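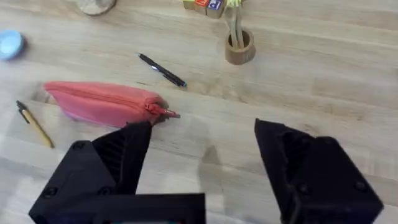
Pink zippered pencil pouch on the pale wooden table.

Plestholm Study Room: Desk Supplies

The page shows some of the supplies kept at the Plestholm study room. The listing was last updated on 13 April 2026.

The pouch is long and rounded, in coral-pink fabric, with the zipper running along the top. It is meant for pens, pencils and a short ruler. Scissors go in the drawer by the door.

The table top is made of light wood strips joined side by side. Please use a mat when cutting or gluing. Marks from ballpoint come off with a damp cloth if you get to them early.

Pouches can be borrowed for the day. Write the shelf number in the book at the desk and cross it out when you bring the pouch back. The pencil shelf is number 16 and the paper shelf is number 88. Colored paper was moved in February and is now on shelf 117.

Refills for the Doltel mechanical pencils are kept at the desk. Fitier erasers are out of stock until the next order.

More galleries: Paper and Card, Reading Corner, Peeters Cabinets

Back to Plestholm Study Room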